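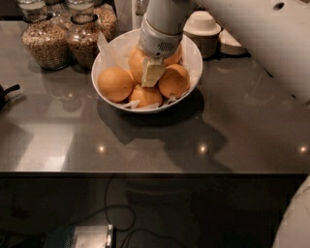
Mondthorpe, September

Dear Ms Sosa,

I send you the second report on the careers guidance project which your foundation supports. It covers the time from the spring until now. The accounts follow separately, when our bookkeeper has closed the month.

The purpose of the grant was to show school leavers in Mondthorpe and Dadton the occupations which they do not usually meet at home or in the classroom. In the application I named upholstery, piano tuning, sign painting, food styling and the care of trees. We have now 11 working people who agreed to receive pupils in their workplace. Two of them joined only in the summer, a bookbinder and a man who repairs hearing aids. The piano tuner has withdrawn for reasons of health, and I have not yet found another.

Visits took place in both towns. The pupils go in pairs and stay one full day, from 8.30 until the workplace closes. We tried half days at first, but the teachers in Dadton told us that the pupils saw only the preparation and came home with a wrong idea of the work. The full day costs us more for lunch and transport. I have moved 100 pounds from the printing budget to cover this, as we agreed by telephone.

The printed guide is late. I had promised it for the end of the school year and I regret that I could not keep the promise. The texts about training routes needed to be checked again, as several courses changed their entry conditions. The printing firm, Grastix, has now the complete files and has given us a price for 1294 copies, a strange number which comes from the size of their paper sheets. I have accepted it.

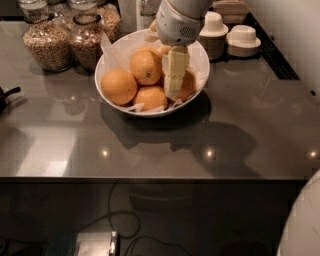 Food styling was the occupation which the pupils asked for most often, and I had not expected it. Many of them knew cooking as a profession, but they had never thought that somebody is paid to prepare food for a photograph. Our stylist in Dadton begins the day with very simple material. Oranges in a round white bowl, with crumpled white paper under them and its edges showing above the rim, are enough for a first lesson about height and colour. After this the pupils arrange a plate by themselves and write down what they would charge for it. The last part was difficult for nearly all of them, and I would like to give more time to prices and invoices in the next period.

With the online register we made less progress. The Filip software, in which we keep the bookings, does not send reminders to parents, so I write these messages by hand in the evening. It is possible to buy the reminder function, but I did not want to spend project money on it without your opinion.

For the winter I plan the following:

Delivery of the guide to the schools in both towns.
A new contact for piano tuning, or a related craft.
One evening for parents in Mondthorpe, beginning at 18.30.
A short lesson on self-employment, to be held before each visit.

I ask you for a decision on two points: whether the remaining printing money may be used for transport, and whether we may buy the reminder function. I would be grateful for your answer before the schools fix their winter timetable.

With kind regards,
The project coordinator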